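**Wanted: people willing to argue about scissors (handling rules for two-armed robots, second draft)**

The Ferneck working group is looking for readers, reviewers and a few part-time bench supervisors to help finish a set of good-practice rules for robots that handle household tools around people. The first draft took a winter. It has 753 clauses. Eleven of them define the word "near," and they don't agree with each other.

We'd like the second draft to be one that a tired person can follow at ten to five on a Thursday. If you have ever read a safety sheet to the end and come away less sure where to put your hands, you may be who we want.

### What the rules cover

Ordinary objects, mostly. Balls, boxes, paper, puzzle cubes and anything else found in a kitchen drawer. The dull items went quickly. The edged ones have their own chapter, called Stolach after the meeting room where it was written, and the Stolach chapter is where we need the most help.

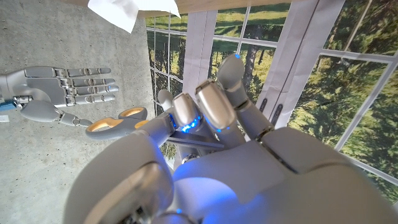 Take the question of which end counts as the safe one. The present wording says a robot should present a bladed tool "handle first, to the person or party receiving it." Fine for a person. When the receiving party is the robot's other hand, half of our reviewers think the clause applies as written, and the other half think a machine can't meaningfully hand something to itself. Both sides have submitted diagrams. We would like a third side, preferably a shorter one.

Other open points in the chapter:

- Whether a closed pair of scissors and an open pair should be treated as the same tool
- How hard a grip may be before "secure" turns into "stuck"
- Who may take a blade out of a robot's hand after a stop, and whether they have to ask anyone first
- What "put down" means, which took up most of July

That last one deserves a word. Draft clause 4.2 allows a robot to release a blade only onto "a stable, level surface free of other items." Read strictly, this bans the use of every table any of us has ever owned. A looser version, known as the Grivum wording, allows other items as long as the arm that lets go doesn't have to pass over the blade again to do its next job. Most of us like it. It also has a sub-clause about tablecloths that we can't explain and are afraid to remove.
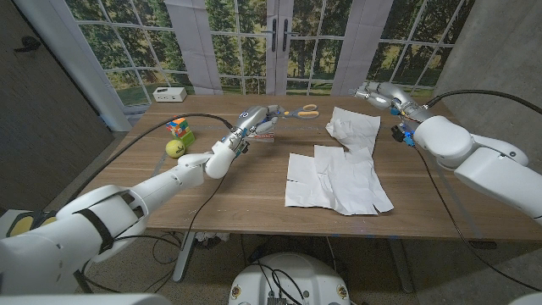

Cables are in chapter six. The current text asks that no cable be able to reach the work surface "under any foreseeable motion," and bench people keep writing in to say they can foresee quite a lot. We need someone who has dressed cables on a moving arm to rewrite that section in sentences that could be obeyed. The same goes for the paragraph on marking out the floor, which currently runs to a page and gives one color of tape three different meanings.

### The roles

**Readers (unpaid, any number).** You get one chapter and a month. Mark anything you had to read twice. Legal training is welcome but tends to make people read things twice on purpose, so please mention it.

**Reviewers (a flat fee of $800 per chapter).** You should have spent real time beside a working arm, in any trade. You'll read, attend two calls and write up your objections. Objections without a suggested wording go to the bottom of the pile, which is already deep. The first draft drew 3,266 comments, and I have read every one, including those that just say "no."

**Bench supervisors (paid by the day).** You try out the clauses at the table. One person watches the arms, one keeps a hand by the stop button, and one reads the rule aloud and notes where it stops making sense. You rotate every hour. Long sleeves, lanyards and strong opinions about tape stay outside the marked area.

You don't need to code for any of these. You do need to be able to say "stop" loudly, early and without feeling silly about it. We practice this, and it's harder than it sounds for people who were brought up nicely.

### Dull but asked for

Clause 5.1 gets the most mail of any in the document. It says a supervisor may reach into the work area only when both arms are halted and both hands are confirmed empty. It covers paper as well as blades.

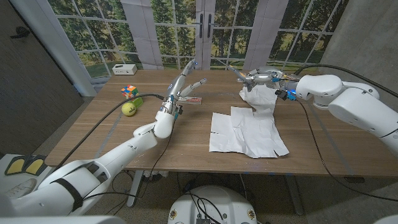 Chidubem Adeleke thinks the paper rule is overdone: if a stopped robot is holding a torn sheet, let the supervisor take it and get on with the day, and save the full procedure for things that can draw blood. The comment ran to two pages and quoted our own introduction back at us.

It's a fair point, and I still disagree with it. The people at Abera, who tested an early version, found that supervisors who were allowed to judge the object soon began judging it from across the room. A plain rule is slower, but it asks less of somebody who skipped lunch. If you can draft something that satisfies both camps, say so in the first line of your application and you'll be moved to the front.

### How to apply

Send one page to the Ferneck working group, attention "Second Draft." Tell us which role you want and what you've worked with. Then rewrite the following clause in 100 words or fewer:

> *The operator shall ensure that the tool, where held, is held, and where not held, has been caused to be not held in a manner consistent with its prior holding.*

I wrote that one. Be as rude as you need to be. Applications are read as they come in, and reviewers will be told their chapter before they're asked to commit to it.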